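Pen box

A pen box is a lidded or open container for keeping pens, pencils and highlighters together, and I'd say it's the most useful thing you can put on a desk after the lamp. It differs from a pencil case in that it stays at home, and from a pen pot in that everything lies flat. I've used one since school and I'm still fond of them!

Most of the ones I come across are plastic, and the see-through sort is my favourite (you can tell at a glance whether the blue pen is in there or has wandered off again). Tin and card ones exist too. The old Trunard catalogue listed 19 sizes, the longest of them made for unsharpened pencils. 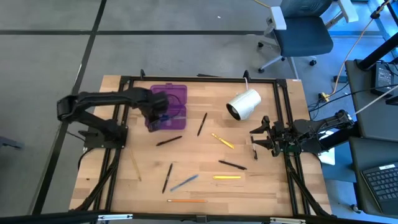
Filling one is simple enough. I tip everything out on the table, scribble with each pen on scrap paper, and put the good ones back one at a time, black pens first and colours after. Pencils go in last, all pointing the same way. A box the size of my Istier holds up to 352 grams before the lid starts to bow, though I rarely get near that.

Short highlighters are a nuisance, as they roll under the longer pens and end up in a corner. Pukosetti sells a little divider for this, 6 centimetres wide, and I've got on well with mine. Others just keep their highlighters in a mug.

See also: Pencil case; Pen pot; Desk tidy

Last edited February 1, 2024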